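The Patient Art of Looking After a Fridge Robot

By Irja Toivonen

It's a little past 7 in the morning in Brirnanton, and Helmi Kauppinen is already on her knees, checking ankles. She has kept the Kallio humanoid running at Drudwood since October, and she starts at the feet, works up to the shoulders, and saves the cables on its back for last (those want a second cup of coffee).
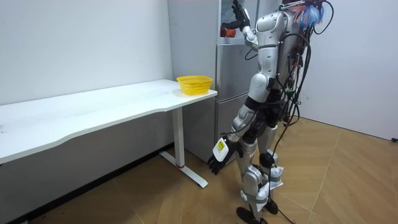

Hands before anything

Each finger gets opened and closed 12 times before the robot goes near any fruit. The chore is fetching and putting away, between a basket and the fridge, 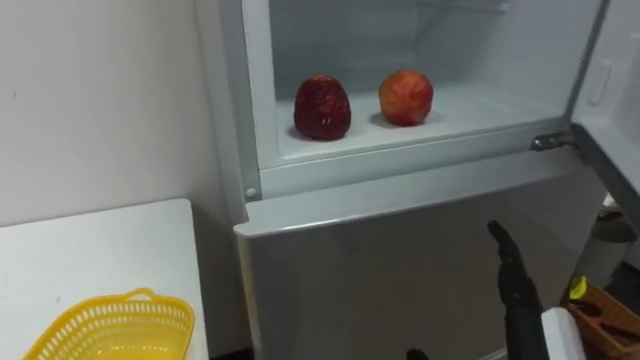

and a finger that lags even slightly will nudge an apple when it ought to hold it. Helmi listens as much as she looks, and she'll happily tell you which joint is grumbling!

Wrist bolts get a turn of the wrench every 300 hours, and the finger joints are cleaned every 700.
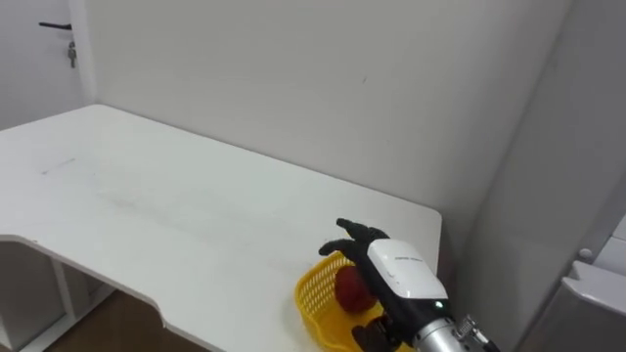

Photo: Trumport

The basket matters too, bless it. Move it a little and the reach has to be checked all over again, slowly, with her thumb on the stop button.

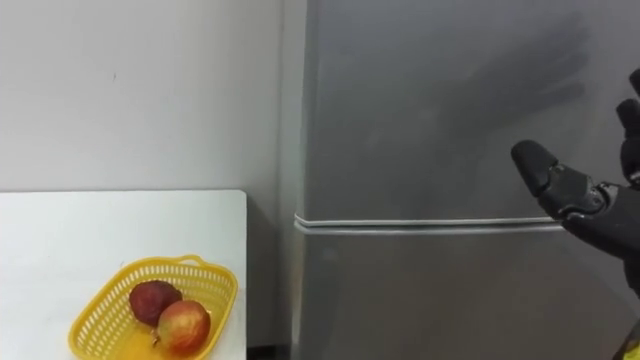

Parts and spares

Finger cables are swapped at 2000 hours. Helmi keeps the spares in an old cookie tin, next to the good screwdrivers.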